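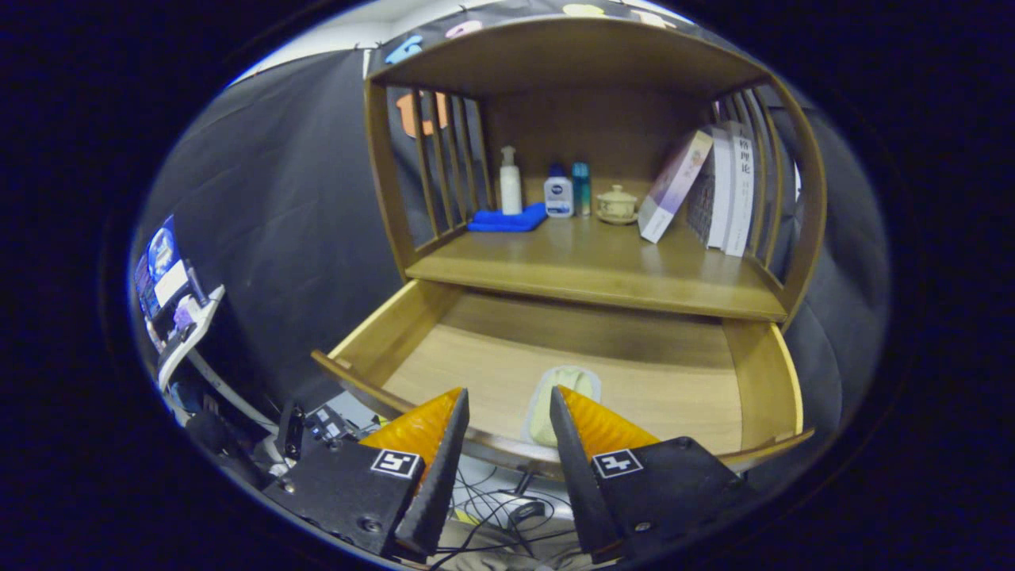 Wemonora, May

Section 3. Setting Up the Hallero for the First Time

Okay, the softener is bolted in, the pipes are tight, and you've checked every joint with a dry paper towel (Section 2, if you skipped it, go back!). Now comes the part I like best, where you tell the machine what kind of water it's dealing with and let it get to work. I've set up the Hallero in my own house, in my sister's house, and then in the rental downstairs when the old unit gave up, so what follows is the printed manual plus all the stuff I scribbled in the margins.

Set aside an evening for it. Most of that is waiting, and you can cook dinner while it runs as long as you don't need the hot tap.

What you need

A bag of salt pellets (not rock salt, more on that below)
The paper test strips from the bag taped inside the lid
A clean bucket
A flashlight
A pencil, for the card on the back page
A towel you don't care about

3.1 Test your water

1. Run the cold kitchen tap for a full minute. Water that's been sitting in the pipes will give you a silly reading.

2. Fill a glass, dip one strip, and count to three. Pull it out and hold it flat. Don't shake it.

3. Wait for the color to settle, then match it against the chart on the bag. Do this by daylight if you can. I did my first one under the yellow bulb over the stove and got it wrong by two whole squares.

4. Write the number down on the card in parts per million. Mine came out at 246, which counts as very hard and explains what had been happening to my kettle.

Note: If you're on city water, the utility will usually give you a hardness number if you call and ask. I'd still do a strip. Gonzalo Peñalver on the next street has the same supplier I do and his strip reads a good bit lower than mine, and neither of us has ever found out why.

Note for well owners: The strips in the bag don't test for iron. Get a separate iron test before you go any further, and if it finds any, use the iron setting in step 3.3. Iron will foul the resin if the machine doesn't know it's there.

3.2 Load the salt

1. Lift the round lid off the brine tank. It sticks the first time. Push down on one side and it'll pop.

2. Look inside with the flashlight. You want to see the white tube standing straight up in the well. If it's leaning, straighten it now, because it's miserable to fix once there's salt on top of it.

3. Pour a bucket of clean water into the tank. Pour slowly, down the side.

4. Add the salt pellets until they come up to the lower line molded into the wall. There's an upper line too. Stay under that one always.

5. Put the lid back and wipe up whatever you spilled. Salt crumbs on a concrete floor pull moisture out of the air and leave a ring – I have one by the water heater that will outlive me.

Caution: Never use rock salt, ice melt, or table salt. Rock salt carries grit that settles as mud in the bottom of the tank, and ice melt can have additives you really don't want in your bath.

Caution: The bags are heavy. I cut mine open on the floor and scoop with an old saucepan. It takes longer and my back thanks me.

3.3 Program the control head

The control head has a small screen and four buttons: MENU, UP, DOWN, and SET. Everything happens with those. There's no app, and I'm glad.

1. Plug in the power adapter. The screen will blink 12:00 and then show the word HELLO, which made me laugh the first time.

2. Set the clock. Press MENU once, use UP and DOWN to change the hour, press SET, do the same for the minutes, press SET again. Watch for the tiny PM dot in the corner. If you get that wrong, the unit will clean itself in the middle of the afternoon while somebody's in the shower.

3. Enter the hardness. Press MENU twice, and go up to the number you wrote on the card. Hold the button down and it speeds up after a few seconds.

4. Set iron to ON or OFF. Leave it OFF unless your iron test told you otherwise.

5. Enter the reserve. This is how many gallons the machine keeps back before it decides it has to clean. I use 400, which suits four people and one teenager's showers. Smaller households can go lower.

6. Choose the time for the cleaning cycle. It comes set to 2:00 AM and that's a good pick. You don't get soft water during the cycle, so choose an hour when everyone's asleep. If someone in the house works nights, pick whatever hour is quiet for you.

7. Press and hold SET until the screen beeps and shows READY.

Note: If the screen shows code 696, don't panic and please don't unplug it over and over like I did. That code means the head can't find the home position of the valve. Press and hold MENU and DOWN together until the motor starts to hum, then let go and leave it alone. It'll hunt for a bit and then go back to the clock. If you get the same code twice in a row, check that the gray plug behind the cover is pushed all the way in. Mine was halfway out from the factory.

3.4 Run the first cycle

1. Check that the bypass valve is still set to BYPASS. The arrow on the knob should point away from the tank.

2. Turn it a quarter of the way toward SERVICE and stop there. You'll hear water creeping in. Let the tank fill slowly. If you open it all at once, air slams through the pipes and can push resin up into the head.

3. When the hissing stops, turn the knob the rest of the way.

4. Press and hold SET to start a cycle by hand. The screen will count through the stages: backwash, brine, rinse, refill.

5. Go look at the end of the drain hose while backwash is running. The water may come out brown or tea-colored at first. That's dust from the resin, and it clears up. If it's still dark at the rinse stage, run the whole thing over again.

6. When the clock comes back, open the cold bathtub tap and let it run until the water is clear and there's no more spitting.

Caution: Don't run the dishwasher or the washing machine until you've finished step 6. Resin dust in a washer valve is a pain to get out. Ask Teófilo Muñoz at the hardware store on Prakari Street, he's cleaned a lot of them.

Caution: The drain hose has to end above the rim of the floor drain with a gap you can see. Don't shove it down inside. If the drain ever backs up, you do not want that water finding its way into your softener.

3.5 The first week

Your water will feel slippery. Everybody thinks the soap won't rinse off, and they stand there rinsing and rinsing. It has rinsed off! Soft water just feels like that, and you'll stop noticing in a few days.

Use less of everything that lathers. I cut my shampoo in half and my laundry soap by more than that, and hand soap goes a lot further too, so one small pump does it. With the dishwasher, go down a little at a time and look at the glasses. If they come out cloudy and the cloud doesn't wipe off with vinegar, you're still using too much.

The hot side will take longer to change over, because you've got a whole water heater full of the old hard water to use up first. You may also see white flakes in the tap screens as old scale lets go. Unscrew the screens, tap them out over the sink, and put them back.

Look in the salt tank at the end of the week. The level should have dropped a little, or stayed put if the unit hasn't cleaned itself yet. If it has cleaned and the salt hasn't moved at all, you may have a salt bridge, a hard crust with a hollow under it. Poke it gently with a broom handle, straight down near the middle and away from the white tube.

Note: Anyone in the house on a low-sodium diet should talk to their doctor about drinking softened water. I left my kitchen cold tap on the hard line, and the tee for that is covered in Section 2.

When all that's done, write the month on the card, along with the hardness, the reserve, and the cleaning time, and tape the card inside the lid. If the power goes out for long enough, the clock will need setting again but the other numbers stay put.

Section 4 covers refilling salt, cleaning the tank, and what to do before a long trip.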